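The repair shop on Jokgate opened at seven, and by ten past she had the gripper open on the bench with its cover off.

It had come in from the Plurular kitchen with a note taped to the arm. Left finger slow. Drops saucers. Whoever wrote it had pressed hard enough to tear the paper.

She turned the hubs by hand. The right one went around easily. The left one caught twice, in the same two spots, and when she drew the pin she found a groove worn in it that she could feel with a fingernail. She put in a new pin from the Cardoso box, greased it, and wiped off most of the grease again. Her father had used too much on everything.

The pads were next. The old ones had gone shiny. She peeled them off, cleaned the fingers with alcohol, pressed the new ones on, and left the clamps in place for 40 minutes while she ate a roll and read the counter on the controller. The last service had been at 900 cycles. The sheet said to do the pins every 160.

"Well, there you go," she said to the bench.

In the afternoon she took it home on the Skomness bus with the case between her feet. The shop had nothing worth gripping – a few blocks of foam, a coffee can – and a finger that could hold foam told her very little. At home there were her mother's plates, the ones with the roses. She had been told all her life to be careful with them.

She put the red cloth down on the counter first. Then she pulled on her gloves, set the grip force to 2, and stood there for a while before she picked up the plates.

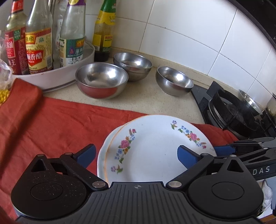
*The rose plates, on the new pads.*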